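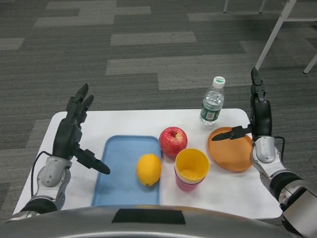
I have come round, rather late in life, to plastic dishes. For years I was the sort of person who believed that a proper table meant china, and that anything you could drop without wincing belonged in a picnic hamper or a nursery. Then I moved to the second floor in Asine, with a kitchen you could cross in one good stride, and my principles began to go out the door one box at a time.

I owned 46 plates when I packed. I know this because I had to wrap every one of them in newspaper, and by the end my fingers were black and my affection for the gold-rimmed set from my aunt had cooled a good deal. I kept 2 of hers and gave the rest to the thrift shop on Mbeki Street.

What I use now is mostly color. An orange plate for toast, a blue tray for carrying things to the chair by the window, a pink cup and a yellow cup that sit one inside the other and take up the room of one. They cost next to nothing at Flelusach, the housewares place behind the bus station, and I will say plainly that they make me happier at breakfast than the good china ever did. A lemon on a blue tray is a lovely thing! So is a red apple on a plain white table, before anybody has got round to slicing it.

My neighbor disagrees, and she has a point. Plastic scratches, and it holds on to the smell of onions, and tea does taste better from something with a bit of weight to it - I grant her the tea entirely. She also thinks we all own too much plastic already, and I can't argue with that either. My answer is to buy it once and keep it until it cracks. My mother's picnic cups lasted through four children and a great many wasps.

But I do wish we would stop treating bright, cheap, light things as practice for the real ones. People save the good dishes for company, and then company comes twice a year and everyone is nervous about the gravy. I would sooner hand you a pink cup and let you put it down wherever you like.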